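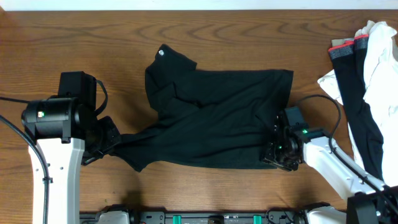 Szu-yu Chow asked at the end of the last session why a polyester top can come out of the wash smelling clean and smell of sweat again after ten minutes' wear, when a cotton one washed with it does not. These notes start with that question and then go on to the rest of the unit.

Household Textiles, Grarkley Evening Courses
Unit 4: Fibres in the wash

Why synthetics hold a smell

Sweat has very little smell when it leaves the skin. The smell comes from bacteria breaking down the oils and other matter that come out with it. Cotton takes up water readily, so a good deal of the sweat goes into the fibre itself and is carried off again in the wash. Polyester takes up hardly any water. It does hold on to oils, which cling to the surface of the fibre, and a short cool wash with too little detergent leaves some of them there. Once the cloth is warmed by the body, what is left starts to give off its smell again.

Fabric softener makes matters worse. It leaves a thin coating on the fibres, and the coating traps oil and slows the passage of moisture through the cloth. Leave it out for sports clothes. Turn them inside out, wash soon after wearing, and do not leave them rolled up in a bag overnight.

Fibre groups

Plant fibres: cotton, linen, hemp. Strong when wet, and cope well with heat and with ordinary detergent. They crease easily and dry slowly.

Animal fibres: wool, silk. Made of protein. Wool loses strength when wet and should not be wrung. Biological detergents contain enzymes that attack protein and should be kept away from both.

Man-made fibres from wood pulp: viscose, modal, lyocell. They feel much like cotton. Viscose is weak when wet and may shrink or lose its shape.

Synthetics: polyester, nylon, acrylic, elastane. Quick to dry and slow to crease, but they soften with heat. A crease set by a hot dryer is hard to remove. Elastane is harmed by heat and by chlorine bleach, which is why stretch cloth goes baggy with bad treatment.

Blends are washed according to the most delicate fibre in them. A shirt that is mostly cotton with a little elastane is treated as elastane where heat is concerned.

Shrinkage

Three different things are called shrinking, and students often mix them up.

Relaxation shrinkage happens because yarn is held under tension while cloth is made. Water and movement let it spring back. Most of it takes place in the first few washes.

Felting applies to wool and other hair fibres. The fibre is covered in scales, and these lock together when it is rubbed in warm water. It cannot be undone, whatever you may read.

Heat shrinkage applies to synthetics and takes place in the dryer or under the iron. 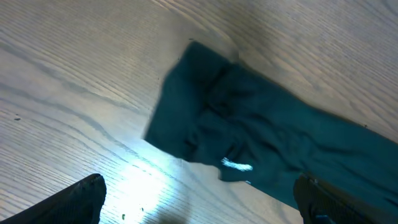
Unit 4, page 2

Dye and colour loss

Dark greens, navy and black are the colours that bring most complaints, partly because a little loss shows so plainly on them. Some of what looks like fading is really wear. The surface fibres break, stand up, and scatter the light, so the cloth looks greyer although most of the dye is still in it. Washing inside out, with the zips done up and the drum not overfilled, cuts down the rubbing.

Loose dye is a separate matter. Test for it by pressing a damp white cloth on an inside seam. If colour comes off, wash the item alone until the cloth stays clean. Salt and vinegar are often suggested for fixing dye at home. Neither does much for a modern dye.

Practical task

Bring 2 old garments of different fibre content to the next class. Cut a square from each, draw round it on card, and wash both squares in the same load. Draw round them again when dry. For the detergent test we shall use Plurov powder and Wan liquid, with 200 ml of water in each jar and the same piece of stained cotton. Write up your results on the blue sheet. Room 14, usual time, and please bring scissors if you have them.

Reading: the chapter on fibre structure in the Rudia course book. Leave the section on dry cleaning until May.

Last updated: 6/4/22

Comments

Megan T.
Is the vinegar thing the same for towels? My mum puts it in the rinse to soften them.

Course tutor
That is a different use. It can help with limescale in hard water. It won't fix dye.

dpr
The link to the blue sheet isn't working for me.

Olwen
I missed the last class, do the garments have to be plain or will a printed T-shirt do?

Course tutor
Printed is fine, but cut your square from the plain part.

This site uses cookies to remember your settings. By continuing to use the site you agree to our cookie policy.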